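Play table and block set – condition check
Site: Hadley room, Cekthorpe
Checked by: Colm Tierney
Date: May 9, 2020
Sheet no.: 116

Marks used: **OK**, **Watch**, **Fix**.

## Table

- [x] **OK** – Stands level. No rock when pressed at any corner.
- [x] **Watch** – Top finish. Faint scratches and a few curved scuff marks. None catches a fingernail. Gloss still gives glare in places; table may stay where it is.
- [x] **OK** – Edges and corners. No splinters after a cloth wipe along all sides.
- [ ] **Fix** – One underside bolt, back left, took a half turn. Add a lock washer.

## Blocks

- [x] **OK** – Size. Every block stayed out of the small-parts cylinder.
- [x] **OK** – Corners. No chips or raised grain by touch.
- [x] **Watch** – Print. Faded on several faces. The outline drawings (airplane, dog) and the capital B can be read without trouble. Dry rub test left nothing on a white cloth.
- [x] **OK** – Odor. None.
- [ ] **Fix** – Storage bag. Drawstring measures 13 inches, over our house limit. Shorten or replace.

## Comments

Kevin Sheehan asked whether faded print is grounds for removal. Under the Kelemen sheet it is not, provided the ink does not transfer. Flaking is a separate item and would mean removal the same day.

Table top and blocks:
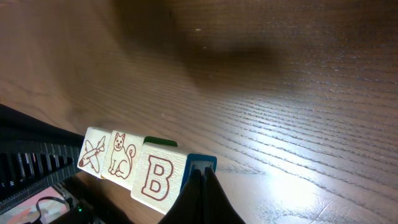
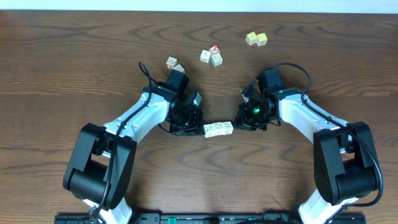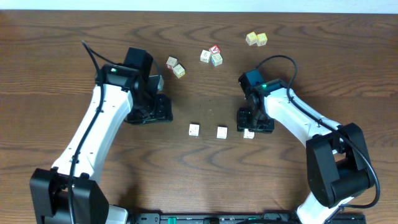 Clean with a damp cloth and mild soap only. Do not soak the blocks – the grain lifts and the corners then need sanding. The Zernevska wax left in the cupboard is for floors and should not go on this table.

Both Fix items are assigned to Kevin. Next full check in September, with the rub test repeated on the faded faces. Older results are on sheet 21.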